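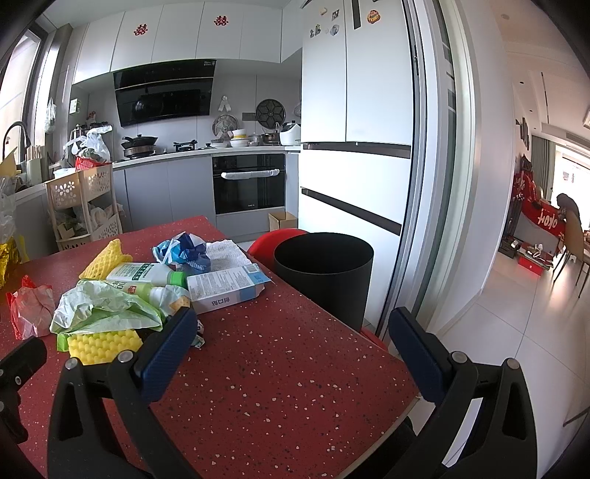

Gripper Unit Maintenance Meeting: Minutes
June 2, 2020

Chair: Shoshana Lyons
Present: hardware, field operations and data intake, Stodmont office
Unit under discussion: Vonthorpe hand-held gripper, serial 2384
Apologies: Nivdale parts desk

1. Minutes of the previous meeting

Accepted with one correction. The spare jaw set was entered as received in January. It was ordered in January and received later. Stock sheet amended.

2. Condition of the unit

Field operations reported that 2384 is in use on the kitchen counter clearing task. The items on the counter include plastic bottles on their sides, crumpled bags, a foam fruit net and a cardboard medicine box. Thin bags remain the hardest items to hold near the tips. The carton gives no trouble.

Both jaws carry the dark blue textured pads. Hardware confirmed that this is the current pad type and that the older smooth pads are not to be refitted. Operators had noted play in the right jaw when the trigger is released. Hardware checked the unit on the bench and traced the play to the pivot bushing. The jaw itself is within tolerance.

Decision: replace the bushing on both sides at the next service. The unit stays in use until then, provided the play does not increase.

3. Jaw tip screws

The silver screw near the tip of each jaw was discussed. Field operations asked whether it could be tightened on site. Hardware agreed, by hand driver only. Power drivers are not to be used on the plastic jaws. If a screw turns without gripping, the jaw is to be tagged and returned.

Thread locker was proposed and rejected. Removal for pad changes would take longer, and the compound in stock is not rated for this plastic.

4. Side bracket

The black bracket is fixed through its bolt holes. The torque value in the Vonthorpe sheet was given for a metal bracket and is too high for this part. Hardware will issue a lower value. Until it is issued, bolts are to be brought up snug and marked with a paint line, so that movement can be seen at the daily check.

5. Pad cleaning and replacement

Current practice differs between operators. Agreed procedure:

Close the jaws and confirm that the pads meet evenly along their length.
Open the jaws fully and lock the trigger.
Wipe each pad with a lint-free cloth dampened with water. No solvent.
Let the pads dry before the unit goes back to the counter.
Check the pad edges for lifting. A lifted edge is not to be glued down on site.

Pads will be changed after nine sessions, or sooner if the texture is worn at the tip. Over two sessions with a lifted edge will be logged as a fault.

6. Calibration

The Xaba width check was run with the jaws closed and fully open. The closed reading had drifted since the last service. The open reading had not. Data intake asked that the closed reading be written in the session log before the first grasp. Agreed.

7. Actions

Hardware: order bushings from Nivdale; issue bracket torque value.
Field operations: post the pad procedure in the tool case; start paint marks on 2384.
Data intake: add a closed-width field to the session log.
S. Lyons: confirm service slot with Stodmont workshop.

8. Other business

Request for a second tool case deferred to the next meeting.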